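Pourquoi je n'achète plus mes bagues en ligne

J'ai un faible pour les bagues, ceux qui passent par ici le savent (et mon banquier aussi). Pendant des années j'ai commandé à peu près tout sur internet, le soir, sur le canapé, avec une tisane. Et puis en septembre j'ai craqué pour un anneau en or jaune chez Merent, une boutique en ligne que tout le monde me vantait. Sur l'écran il avait l'air épais, presque ancien. À l'arrivée, un fil ! Le poids était pourtant indiqué dans la fiche, tout en bas, mais franchement, qui sait à quoi ressemblent deux grammes d'or tant qu'il ne les a pas au doigt ?

Je ne leur en veux pas vraiment, ils m'ont remboursée en 14 jours sans discuter. Ce qui m'agace, c'est l'habitude qu'on a prise de juger un bijou sur une photo agrandie dix fois et sur les étoiles des autres. La bague avait 618 avis. J'en ai lu une bonne partie, et la plupart parlaient de la livraison !

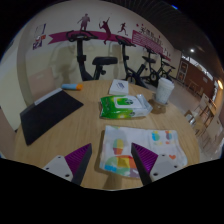

Depuis, je suis retournée chez Tóth, le petit bijoutier près de la gare, où ma mère faisait déjà resserrer ses griffes. J'ai essayé six bagues en une heure. La plus belle en vitrine me faisait une main de géante, et celle que j'ai prise, je ne l'aurais même pas regardée sur un site : une chevalière toute bête, un peu rayée, d'occasion. Elle m'a coûté plus cher que l'autre, oui. Mais la mise à taille était comprise, et je la porte tous les jours, même pour jardiner (je sais, je sais).

Alors d'accord, tout le monde n'a pas une bijouterie au coin de la rue, et pour des boucles fantaisie à trois sous je continuerai à cliquer comme avant. Pour l'or, c'est fini, je veux le sentir peser dans la main avant de sortir la carte.

22 janvier 2023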